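Ticket: Front loader will not start, door lock fault
Site: Velten, laundry room
Opened: 1/17/21
Status: Monitoring
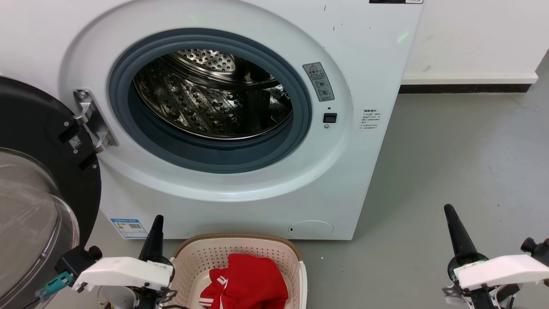 Reported fault: cycle selected, start pressed, lock clicks twice, no fill. Display returns to the program menu. Fault is intermittent and more frequent after a hot wash.

Checks
Power cycled at the outlet, 4 minutes off. No change.
Inlet valve open, hose not kinked.
Drain filter removed through the round hatch at lower right. Lint and 2 coins. Cleaned and refitted. No change.
Door gasket wiped, fold checked all the way around. Nothing trapped.
Latch tab on the door frame checked for play. Slight vertical movement. Door sits low when released from the hinge side.

Action
Tightened both hinge screws. Cleaned detergent residue from the lock opening on the right of the front ring. Ran rinse and spin with no load: started on first press. Ran a short cold cycle: same result.

Open items
Lock assembly not replaced. Part requested from Rumar, no delivery date given.
Leave door ajar between loads. Do not push on the glass to close, use the frame.
If the fault does not recur in 48 hours, close ticket and keep the part as a spare.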